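4.2 Debate answers and late deciders in Ostham

The most exciting result in our data concerns timing. We had expected voters in the Ostham mayoral race to reward the candidate who spoke longest on housing, and they simply didn't. Among the 400 residents who kept viewing diaries, those who made up their minds in the last 7 days gave far more weight to whether a candidate answered the question that was asked. The pattern held in both televised debates, and it was strongest in Brulach ward, where turnout had been weakest at the previous election.

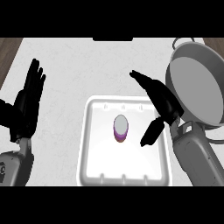
Figure 5. Simulated tabletop with two robot arms; the left hand is held upright, palm open.

Direct answers mattered most when the topic was the bus budget. Our two coders, Afolabi and Shezi, worked separately from the full recordings and marked each reply as direct, partial or evasive. They also marked gesture, and this part of the coding was a real pleasure to develop! The category we call "open stop" is the pose of the left hand in Figure 5: palm open, four fingers straight up and pressed close together. A candidate who used it while interrupting a rival lost ground with late deciders, but the same gesture paired with a direct answer did no harm at all. We find this contrast fascinating, and it fits well with the diary entries, many of which complain about interruptions in one line and praise a plain answer in the next.

Early deciders were another matter. They hardly mentioned gesture, and their ratings followed party loyalty in both debates. We return to them in Section 5, where the Fajardo council race gives us a second set of diaries to compare.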